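Belay – scorecards and match records for the Dirnberg Cricket League

Last updated: February 2, 2019

What this is

Belay is a set of plain text files holding the results, innings and bowling figures of the Dirnberg Cricket League. It also holds a small script, written by Hyun-seo Hong, that turns the files into tables you can open in a spreadsheet. The league plays a short season on matting pitches, and until this project its records lived in scorebooks and in two old web pages that no longer load.

There are 200 matches in the current release. Junior fixtures, friendlies and the indoor winter games are left out.

What is in the folders

matches – one file per match, with the toss, the result, both innings and the fall of wickets
players – one line per player, with every spelling of the name found in the scorebooks
grounds – name, surface and boundary notes for each ground
tools – the script and its settings
notes – scans of margin notes that affect a result or a total

File names use the season, the round and the two sides in the order they batted. If the order is not known, the home side comes first and the file carries the word "unsure" in its header.

Fields in a match file

season: year of the first ball
round: number, or "cup"
home, away: club names as entered that season
overs: overs allowed per side after any reduction
toss: winner and decision, or blank
result: winner and margin, "tie", "no result" or "conceded"
umpires: blank in most of the older matches
source: scorebook, web page, newspaper or memory

"Memory" is used for three matches only. Pouran Nazari supplied the scores for those from her own diary and a former captain of Stalard agreed with them. Leave them out if you need strict sources. The script has a switch for it, called skip-memory.

How the records were put together

Lærke Kvaran and Omid Kiani typed up the scorebooks separately, and the two versions were then compared line by line. Where they differed, the book was read a third time by Yaryna Palamarchuk. Most differences came down to a one that looked like a seven, or a bye written in the leg bye column. Where the bowling figures and the batting total could not be made to agree, both were kept as written and the match was marked "unbalanced".

The club at Flilano lent its books last June and they have all gone back. Two of them had water damage in the middle pages, so the second innings of several matches there has runs but no dismissals.

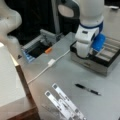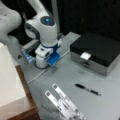
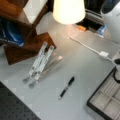 Photos: the light grey tabletop, three views.

Known problems

Substitute fielders are not recorded as such. A catch by a substitute goes down as "sub" with no name, even when the margin gives one.

Wides were scored differently before the league changed its playing rules. In the older books a wide that went for extra runs was often entered as a single wide plus byes. We have not corrected this – the totals are right but the split of extras is not, and bowlers from those seasons look slightly better than they were.

Two brothers at Stalard share an initial and often opened the batting together. Where the book does not say which is which, the innings is given to the player code STA-unknown. Please do not merge this code into either brother's career figures.

Cup matches that were replayed appear twice. The first has the result "no result" and the second has "replay" in the header.

The links in the source field of the older matches return a 404. We kept them so that anyone with a saved copy of the pages can match them up. If you have such a copy, we would like to see it.

Using the script

You need Python 3 and nothing else. Run build.py from the tools folder. It writes three tables, batting, bowling and results, to a folder called out. Existing tables are overwritten without asking.

The batting table lists anyone with at least one innings. To set a minimum, change min-innings in the settings file. The league's own averages page uses 15, so set it to that if you want your list to agree with theirs. Not outs are handled in the usual way. Retired hurt counts as not out, and plain "retired" counts as out.

The career list is sorted by runs. Only players with 3000 or more get a separate page, and there are not many of them.

Corrections

Send corrections to Lærke Kvaran with the file name, the line and where your figure comes from. A photo of the scorebook page is best. Please do not send a whole edited folder, as it takes far too long to find what has changed. Corrections without a source go into a waiting list and are looked at between seasons.

Use

You may copy and reuse the records for anything, including club histories and printed programmes. Mention Belay and the Dirnberg Cricket League. Living players may ask to be shown by initials only, and if a later release does this for someone, please update your own copy too.

Still to do

Partnerships for the cup finals
Ground notes for Flilano, second pitch
Check the tied match in round four against the umpire's card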